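Sun 23 October

Back on the Muston clock today, and what a day. Martim Frade dropped the movement off with the seatboard still screwed to it, so the first job was getting four very stubborn screws out without chewing the heads. Two came with patience, one with heat, the last with bad language and a drop of oil left on over lunch.

Once it was apart I found the date! Scratched on the inside of the back plate, very small, 1897, and next to it what I think is a repairer's number, 942. I'd had it down as a good ten years later from the style of the hammer. Lovely to be wrong. Whoever wrote it had a neat hand and a sharp point, and I've left it well alone - please nobody polish that plate.

Condition better than I'd feared. Going train is dirty but the pivots are mostly bright, apart from the escape wheel front pivot, which has a groove I can feel with a fingernail. The strike side is where the trouble is. Somebody has been in there before with soft solder round the rack tail, a great grey lump of it, and the tail now drops short on the snail. That would explain Martim's complaint that it strikes five for six and then sulks.
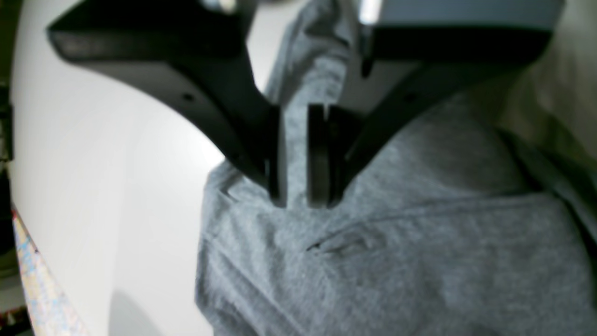
Got the solder off slowly with a scraper and a very small file, stopping every few strokes to look. Under it the rivet is sound, only loose, so a gentle tap over the stake should hold it and I can set the tail properly against the lowest step. Didn't do it today, my eyes were going.

Cleaning: plates and wheels through the Sternis tank for two runs, then pegged out by hand. The pegwood came out black for the first eight or nine holes and then, all at once, clean. Best bit of the whole job! The brass has come up a soft warm yellow, which is as far as I want to take it.

Mainsprings: going side is fine, strike side is set and tired. Ammann list one in the right width but a touch long. Wulier might have the proper one, will ring in the morning.

To do
- polish and burnish escape pivot, check the bush after
- rivet rack tail, test all twelve hours by hand before the springs go in
- new gut? ask Martim what he did with the old pendulum bob
- order more pegwood, we're down to the last bundle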